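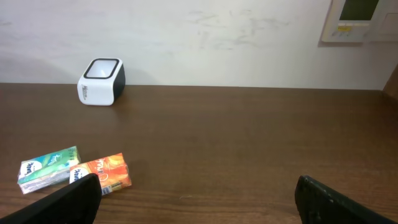 Robot Learning for Beginners > Part Two: Data

Home | Contents | Previous chapter | Next chapter | Glossary

Chapter 4
Gathering your examples

I used to think the clever part of a learning robot was the learning. I'd read all the papers on networks and training tricks, and I supposed the examples would sort themselves out on some slow afternoon. Then I spent most of one April collecting 500 of them for a project called Savia, threw away far more than I'd like to admit, and came home with a new respect for the dull end of the job!

So this chapter is about the dull end. We'll leave the training itself until Chapter 5.

First, a word about words. When I say "an example" I mean one full go at a task, start to finish, with everything the robot saw and everything the arm did stored side by side. Some people say "episode" or "demonstration", and I'll slip into both (sorry). A single picture from the wrist camera is only a tiny slice of an example. It might show a couple of juice boxes lying on a table and the fingers standing open, and you couldn't say from it whether the person steering was going for the orange one or the green one. You need the slices before and after, and you need the instruction that went with them.

Savia's instruction was about as plain as they come: pick up the named carton and put it down on the right-hand side of the table. I wrote it on a sticky note and thought that settled it. By lunch two of us in the Britport workshop were doing quite different things. I was coming in from above and pinching the long sides, while my colleague liked to slide in low from the front and nudge the carton square before closing. Both ways are fine! But mix them without keeping a note of who did what and you'll have a terrible time later, trying to work out why the arm dithers halfway down.

We also kept putting the cartons back in the same spot. You don't mean to, your hand just does it. When we plotted the start positions for the first 400 examples they made one fat blob near the left edge, with a few lonely dots elsewhere. The model we trained on them was very good at the blob. Move a carton to the middle of the table and it reached for the blob anyway - I laughed, and then I stopped laughing and booked another week.

What I do now is make a start sheet before anyone touches the arm. It lists where each object goes, which way it faces and what else is left on the table. The clutter matters more than I expected. If the same white gadget stands at the back by the wall in every single example, the model is free to use it as a landmark, and you won't find out until somebody tidies up.

The Denditz set, which we'll borrow for the exercises, was gathered this way. It has 717 examples, and the last 20 come from a second room, Ñahui, and are kept out of training altogether. Please don't peek at those until I ask you to.

4.1 Writing the start sheet

Take a blank page and put your task at the top in one sentence. Now cross out any word that two people could read differently. In mine, "right-hand side" was the first to go, and I put a strip of tape on the table to replace it.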